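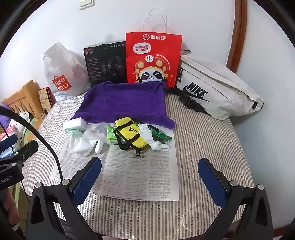
MINISO bag and a HECATE headset box on the table.

Shop Tips for Small Stores: Getting Your Stockroom and Sales Numbers to Talk to Each Other

Posted 1/18/20 by Kieran Tunstall

I love a good stockroom. Give me a back room with clear shelves, a decent label maker and a pencil on a string and I'm happy for the whole afternoon! I ran a housewares shop in Rostbridge for years before I started helping other owners set up theirs, and I still get a kick out of seeing a messy shelf turn into one that tells you what to order. So these are the tips I get asked for most, in no special order, and you can start on any of them tonight.

Give every shelf an address

Forget naming shelves after what's on them. "The kettle shelf" works until the kettles move, and then you have toasters on the kettle shelf for three years (I did). Letter the bays, number the shelves from the floor up, and write the address on masking tape first. Live with it for a month. Once you stop moving things, print the real labels.

Put the address into your sales system too. Most of them have a spare notes field on the item page that no one uses, and it's perfect for this. When a customer wants the blue one and only the green one is out front, whoever is on the register can look up "C4" and go straight to it.

Count a little, often

The big yearly count wears everybody out, and by the end of the night people are writing down whatever looks right. Try one bay each morning before you open. My shop carried 440 different items and we got through the lot several times a year this way, with a cup of coffee in the other hand. Write the count down before you look at the screen! If you look first, your eyes will find the number they expect.

When the two don't match, check these before you change anything:

The shelf above and the shelf below
The returns bin
The window display
Anything a supplier shipped as a two-pack and you sell as singles

That last one caught us again and again with Cropper storage jars. They came in pairs, the delivery went into the system as pairs, and we rang them up one at a time. On paper we were selling jars we didn't have.

Make a slow shelf

Clear one shelf near the stockroom door. Every March, run a list of everything that hasn't sold since the holidays and bring one of each to that shelf. It's so much easier to make decisions with the thing in your hands than with a line on a report. You'll pick up a lemon press and know right away that it was hidden behind the aprons, or that the price sticker fell off, or that it's just a bad lemon press.

The first time I did it I had 56 items on the slow shelf and some of them had been with me since we opened. I marked down most, moved the rest to eye level, and kept a sticky note with the date on each one. Whatever was still there after two months went out on the sidewalk table.

Pick one number to watch

A sales report can have twenty columns and you'll read it twice and then never again. Pick one number. For a small shop I like sales per foot of shelf, and you can do it on the back of an envelope. Measure the shelf with a tape, divide the month's sales by the feet, write the answer on the shelf edge where only staff can see it.

At a gift shop I helped on Stanska Street, the best wall in the building brought in $176 a foot for the month, and a little wobbly rack by the register beat it easily. They put in a second rack that same week. No software needed, just a tape measure – and a lot of crouching.

Keep a "they asked for it" pad

Your system knows what you sold. It has no clue what people wanted and didn't find. Keep a pad by the register and jot down every request, even the odd ones. Tally it at the end of the month. We started stocking Winditz lint rollers off the back of that pad and I couldn't keep them on the hook.

Tape, pens and other small stuff

Use painter's tape on painted metal shelves, it peels off clean. Date cartons with a fat marker on two sides, so you can read them whichever way they get shoved in. Put the oldest stock in front every single time, even for things that don't spoil, as packaging gets redesigned and the old boxes start to look sad.

Back up your item list before you do any big clean-up of it. I once merged two categories and lost the prices on the whole bath section, and retyped them from the shelf tags – two evenings and a sore neck. Save a copy with the date in the file name and put it somewhere other than the register computer.

Next time I'll get into receiving deliveries when you're alone in the shop, with the door open and the phone ringing.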